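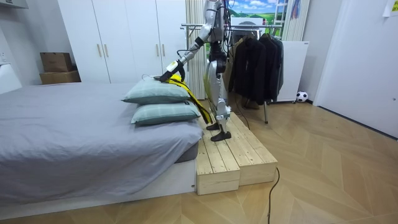 Photo: Indira Iyengar

Notes from the planner: straps, pillows and a very stubborn left foot

Hello again from the software side! Last month I promised I'd write up what we've been doing to the motion planner, and then November got away from me, so you're getting the long version now.

The short background, for anyone new to the list: Wurnar is our whole-body planner, the piece of code that decides where the arms, hips and feet go once somebody upstream has decided what the robot should be doing. For most of this year it treated the legs as furniture. You stood the robot somewhere sensible, locked everything below the waist, and planned for the arm. That's fine at a table. It's pretty hopeless at a bed, where the thing you want is always a bit farther away than the arm is long, and leaning is the only way to get there.

So we let it lean. The strap task is the one I've been using to tune that. There's a long yellow strap with black edging, two pillows stacked at the corner of the mattress, and a humanoid up on a wooden step platform beside the bed. The gripper has to keep hold of the strap over the top pillow while the rest of the body sorts out its balance, knees a little bent, one foot a little ahead of the other. I picked it because fabric is rude. A box tells you where it is. A strap changes shape every time you breathe near it, and the planner has to cope with a goal that won't stay put.

The first version of the leaning code was, um, cautious. It checked balance at every single step of every candidate path, and one plan took 30 seconds to come back. I drank a lot of coffee. Indira had a look at the profiler output and spotted that we were rebuilding the collision model of the bed from scratch each time, all 2,735 little shapes of it, even though the bed hadn't moved and wasn't planning to. We cache it now and only rebuild the soft stuff. Plans come back in 2 seconds, which I can live with (I'd still like it faster, and I have a branch, and the branch is a mess).

The other big change is in Lusport, our perception node. It used to give us one point for "the strap" and leave us to it. Now it sends a curve with a confidence value along the length, so where the strap drops out of sight behind something, Wurnar knows it's guessing. That fixed a whole family of weird grasps where the arm would go sailing off toward a bit of strap that only existed in the math. If you've written anything against the old single-point message, it still works, but you'll get a grumpy warning in the log. Please move over when you can!

Now the foot. There's a rule in the planner that says a foot may shift its weight but not slide, and for ages the left one kept getting assigned nearly all the load, whichever way we leaned. I blamed the contact solver. I blamed the step height. I wrote a rather snippy message about the step height. It was a sign error of mine in the hip offset, fixed in issue 671, and I've apologized to everyone concerned.

If you want to try any of this yourself, the replay logs are up in Harness with the new planner settings already filled in. Open a run, hit replay, and turn on the balance overlay — it draws the support area under the feet and colors each step by how close the plan gets to the edge of it. I find it weirdly soothing. Bognár, our regression suite, has the leaning cases too, though they're marked slow, so you have to ask for them by name.

Next up is two-arm planning with the same leaning code, and I already know the shoulder limits are going to be a pain. Send me your bugs, and attach the log this time, please. A screenshot of the log doesn't count.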